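The Patient Business of Teaching a Robot to Tidy Up
At Grustier, a small crew spends its days showing a machine the same chore, over and over, until it starts to get the idea 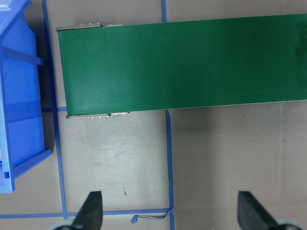
Kenna Sutherland had been at it since 7:30 in the morning when I came in with my coffee, and she waved me over with her elbow — both hands were busy steering the robot's arm. She was halfway through her quota, which on most days is 400 tries at moving something from one spot to another. Every try is recorded, the good ones and the clumsy ones alike, and all of them go into the big pile of examples that the learning system will chew on overnight.

I had expected, I suppose, something more like programming, with people typing at screens and a robot waiting politely for orders. The room feels a lot closer to a driving school. An operator guides the arm through the job by hand, the camera near the gripper takes in whatever the gripper is reaching for, and later on the software tries to work out what the person was up to. Do that enough times, with enough different people and enough different objects, and the arm begins to manage on its own (some afternoons better than others!).

"The first week I drove it like I was late for something," Kenna told me. "Berhanu watched my recordings and asked me very kindly if I was feeling all right."

Berhanu Jemal runs the sessions, and he has strong feelings about hurrying. He also has strong feelings about tape. The blue lines on the floor mark out the work area, and before each session he gets down on his knees with a ruler to check them, then tells the operators to vary where they set things down anyway, all over the marked space, near the lines and far from them. A system that has only ever seen a box in one place will go on reaching for that place long after the box has moved, and he has lost more than one good month to that lesson.

The crew is 9 people in the busy season, and they come from all over. Ánh Cao used to pack pottery for shipping, and her recordings are the ones everybody asks to see, slow and even, with a tiny pause before the fingers close. Tekle Negussie came from a bakery and is the fastest by a long way. Berhanu wants both kinds. The set they are building now, which they call Meireles, is due in July, and he would like it to hold as many habits of hand as he can fit into it.

Kenna, meanwhile, had gone back to her arm. She had 13 more to do before lunch, and she asked me, in the nicest possible way, to take my coffee somewhere else.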